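Reading time: 3 min

Landness bin transfer study - frequently asked questions

What does the study measure?
Whether a manipulation policy that relies on wrist views alone can handle full-size crates at a rack. The comparison policy, Ishida, receives the same wrist views plus a fixed overhead view. Both were trained on the same demonstrations.

How many demonstrations were used?
200, all teleoperated. A further 100 were recorded in November and held out for validation. None of the held-out recordings were used to tune either policy.

How was a trial scored?
A trial is one attempt at one transfer, with a time limit. It counts as a success if the crate finishes in its target position with its contents still inside. Contact with the rack is logged but does not fail the trial.

What were the results?
Over 219 trials per policy, the wrist-only policy succeeded in 112. Ishida succeeded in more, and the full table is in the report. Most of the gap comes from the approach phase. Once a rim is between the fingers, the two policies behave much the same.

Why is the approach phase hard?
At close range a crate wall can occupy half of a wrist view or more, and neighbouring crates share its colour. Depth estimates on glossy plastic are also poor - reflections are read as structure. We tried masking highlights in preprocessing and saw no gain.

Does the fill level matter?
Less than we expected. Red contents against blue plastic give the policy a strong cue for the opening, and success rates for filled bins were slightly higher.

Can I run the policy on another gripper?
Only with two-finger grippers of similar reach. The Himance driver is included in the release. Other drivers have not been tested.

What do the wrist views look like at close range?

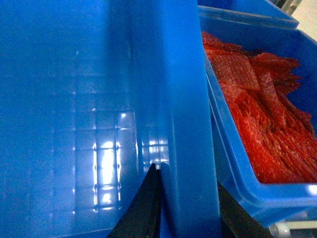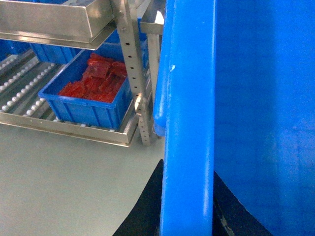 Comments

Junpei Kamata
Have you tried adding a short history of earlier wrist views to the input? We had the same approach-phase failures on Vondico, and a few past steps recovered a good part of the loss.

Shinji Murakami
Is the contact log part of the release? I'd like to know how many of the successes touched the rack.

Contact: Landness study group | Copyright Landness | Back to top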